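Products > Research Kits > Two-Arm Manipulation > Brastard Bench

Overview Method Results What Is Included Support Contact

Brastard Bench: a training and test kit for two-arm handling

Brastard Bench is a complete kit for laboratories which study how a robot learns from human demonstration. It contains the task objects, the recording software, the Fenero policy and the scoring sheets we used in our own study. The arms are not part of the kit. Customers connect their own pair.

The method

We wanted to know if one policy can learn to hold an object in one gripper and keep the second gripper ready, without a fixed script for each arm. Most earlier policies in our laboratory moved both arms all the time, and the free arm often disturbed the work. Fenero uses a separate output that we call the wait signal. When the signal is high, the free arm keeps its pose and only the holding arm receives new targets. The signal is learned from the demonstrations, and the operator does not label it by hand.

We recorded 2907 demonstrations in Dusthorpe, starting in January. Each of them was made by a person who guided both arms. The table is covered in plain brown, and the objects are simple: a blue item to grip, a flat white piece, thin wooden sticks. We chose few objects because we wanted to study the coordination of the arms, and a rich table makes this difficult to see.

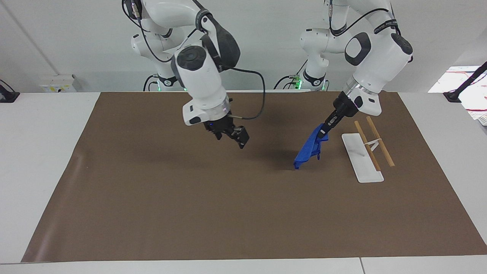 Latrice Hutchins asked us whether the wait signal only teaches the free arm to be lazy, and whether it still moves when it is needed. This was a fair question, and we added a test for it. In the added test, the held object must be passed to the free arm before the trial ends. The policy must release the wait signal by itself. If it stays in waiting for the complete trial, the trial is counted as failed.

Results

The passing test was run 30 times with Fenero and 30 times with Gronow, our older policy, on the same arms. Fenero completed 19 of the passes. Gronow completed 2. Most failures of Fenero came from a late release of the wait signal, so the free gripper closed when the object was already turned away. We did not find a setting that removes this problem. A shorter camera history makes the release earlier, but the grip becomes less stable.

Soft objects need more attention than hard ones. Cloth changes its shape between the fingers, and the policy must decide the meeting point again when the fabric hangs differently. For this reason the software stores the gripper opening together with every camera view.

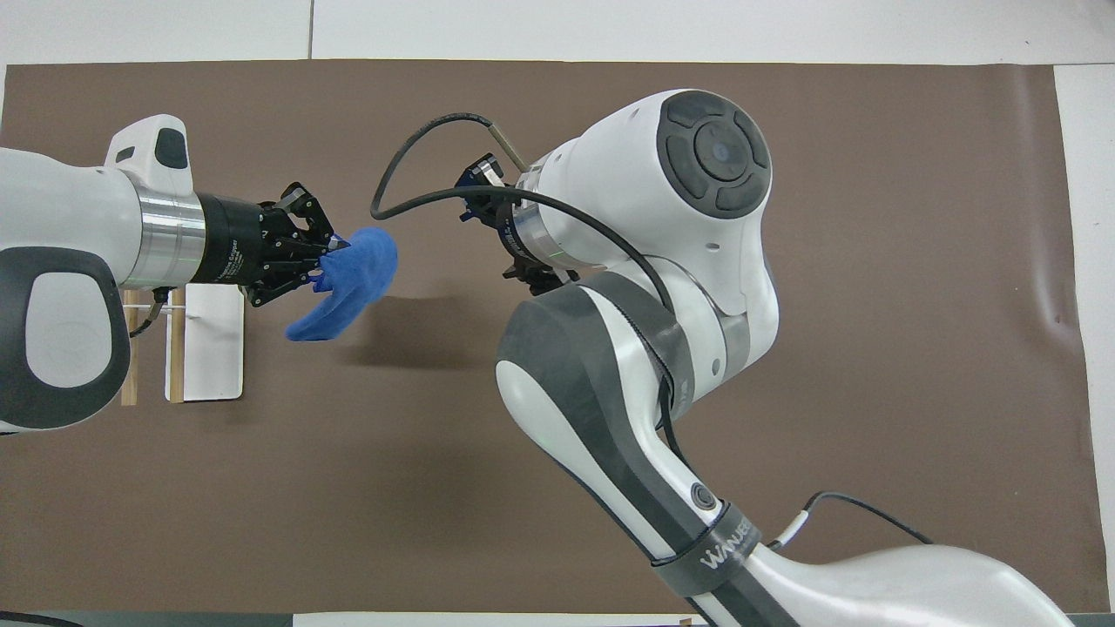

Have you tried it with only the overhead view, because our lab has no place for a second camera? The answer is yes, it runs, but we do not recommend it for passing. With one view the policy has difficulty to judge the distance between the two grippers. For simple holding, one view is enough.

What is included

Task objects, hard and soft
Brown table cover
Recording software with license for one laboratory
Fenero policy, trained, and Gronow policy for comparison
Scoring sheets for holding and passing

Before you order, please check that your arms accept position targets from an external computer and that both can be stopped with the same button. The trained policy expects two parallel mounting positions. If your arms are mounted differently, you will need to record new demonstrations, and the manual explains how to do this.

Page updated 4 September 2026

19 shares 2 comments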